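Support > Kesomo Scorebook > Set-Up Guide > 4. Entering Your Bullpen

Search the manual Go

4. Entering Your Bullpen

Have your roster ready before you start. The app will let you begin without one, and will then ask for it on every screen.

1. Open Team, then Pitchers, and tap Add Arm.
2. Type the name and jersey number. Jersey numbers can't repeat, even if your league's do.
3. Pick a role: Long, Middle, Setup or Closer. "Whoever Is Left" has been requested many times and remains under review.
4. Set the season pitch limit. The default is 600, which suits most adult leagues and flatters a few.
5. Tap Save. Wait for the green check mark before leaving the screen.

Note: Fastball speeds above 93 bring up a box asking if you're sure. Tap Yes if you are. Tap No if the radar gun belongs to the pitcher's father. 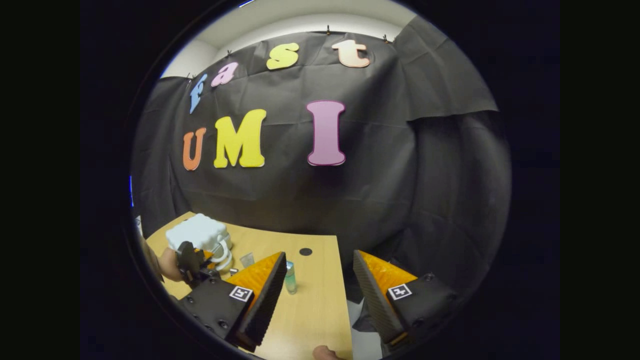
Kobori left a comment under the April version of this page: the app counts warm-up tosses toward the limit, and my closer was shut down before he threw a real pitch. Go to Settings, Counting, and switch off Include Warm-Ups. It ships switched on, a choice we have been asked to stop defending.

CAUTION: Changing a pitcher's role in mid-inning resets his inherited runners. They don't come back. Finish the inning first, however badly it's going.

6. Return to Pitchers and drag the names into the order you expect to use them. You can change it between innings.

If error 1071 appears, two pitchers are marked as Closer. Pick one and break the news to the other.

Related topics
Importing a Roster from Jandale
Pairing the Iltar Radar Gun
Rain Delays and Suspended Games
Correcting the Official Scorer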